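Cell Maintenance and Setup: Progress Report to Fustby

Project: Ilari tabletop handling cell
Prepared by: Fusolside, cell maintenance group
Date: 2023-02-03

Purpose of this report

This report covers the upkeep of the Ilari cell since our last report to you in June. It deals with the gripper, the mount, the wrist camera view and the simulated copy of the cell that we use to check settings before they go on the real arm. Software for the sorting task is reported separately by the applications group and is not covered.

Status

The cell is running. The gripper was taken down twice in the period, once for planned service and once for a fault. The simulated copy now uses the same finger geometry and the same closing limits as the hardware. One item from the June plan, the spare mount, is behind schedule. Spending is within the approved amount and we are not asking for more in this report.

Gripper service

The planned service was done at 100 hours of run time, as set out in the maintenance plan. The gripper came off the arm, the linkages were wiped down and each pivot was checked by hand for side play. Two pins on the left outer link had more movement than we allow. Both were replaced from stock. The screws on the outer links were removed, cleaned of old thread compound and put back with new compound to the value in the setup sheet.

We had been checking the screws only at service. We now check them at the start of every shift with a hex key and a paint mark. It takes a couple of minutes and has been added to the shift card.

Gripper fault

The fault came up during long runs. The fingers closed unevenly, with the left side reaching the part before the right. On flat-sided parts this pushed the part over slightly before the grip was made. On curved parts it gave a poor hold and the arm stopped on a grip error.

We first suspected the motor and swapped it with the spare. The problem stayed. The cause was the mount: the plate between the wrist and the gripper had been put back slightly off center after an earlier cable change. The dowel that should locate it was missing. We fitted a new dowel, reset the plate and put the original motor back in. The cell was out of use for 5 days, most of it spent waiting for the dowel, which is not a size we kept. We now hold a small supply.

The setup sheet has been changed so that the dowel is listed as its own step, with a box to initial. The old sheet only said to refit the plate.

Simulated copy of the cell

After the fault we went back over the simulated cell, which had been built from the drawings and never matched to the hardware as installed. Finger travel was too long, and the fingertips could pass into thin-walled objects before contact was registered. This hid the kind of grip problem we were seeing on the arm.

The finger model was rebuilt from measurements and the contact settings were tightened. We then worked through the set of test objects, starting with the ones that have thin walls. The mug is the most useful of these for setup work, as it needs one finger inside the mouth and the other on the outer wall, and there is little room for error in where the gripper comes down. 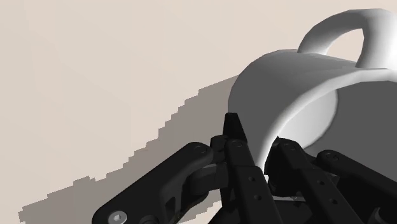

Simulated wrist view, mug test: gripper fingers on either side of the mug wall.

The wrist view is used for two checks. The first is that the wall sits between the fingertips and does not overlap them. The second is that both sides of the linkage look even as they close. With the old model the first check could not be trusted. We ran 208 simulated closings on the rebuilt model and reviewed the ones that ended in a grip error. Nearly all of them traced back to the approach angle, and the remaining few were caused by a start position set outside the work area. None showed a fingertip passing into the wall.

The shadows in the simulated view are still coarse, with stepped edges. This has no effect on the contact checks. It does matter if the view is used to train or test the vision software, and the applications group has asked for a finer setting. We tried one and it slowed the runs more than we could accept on the present computer. We have left the coarse setting in place for maintenance work.

Calibration

The camera-to-gripper calibration was redone after the mount was reset. It should be redone any time the plate comes off, and the setup sheet now says so. The calibration file is stored with the date and the name of the setup sheet used, so that the simulated cell and the arm can be kept on the same version. Before this change there were several files on the cell computer with no clear way to tell which was current. The old ones have been moved to an archive folder.

Spares

The spare mount was ordered from Jakubowski. The first part delivered had the bolt pattern turned and was sent back. A corrected drawing has been agreed and the replacement is on order. Until it arrives, a damaged mount would stop the cell. Pivot pins, link screws and dowels are in stock. One spare motor is in stock and has been tested on the arm.

Work planned for the next period

Receive and fit-check the spare mount.
Carry out the next planned gripper service, with side play readings written down for each pivot.
Repeat the mug test on the hardware using the approach angles that held up in simulation, and compare the grip errors.
Price a faster computer for the simulated cell, for a decision by Fustby.

The hardware mug test depends on arm time, which is shared with the applications group. We have asked for two blocks and are waiting for them to be confirmed.

Filed under: Progress Reports, Robot Cells, Maintenance

Contact Fusolside | © 2023 Fusolside. All rights reserved. | Back to top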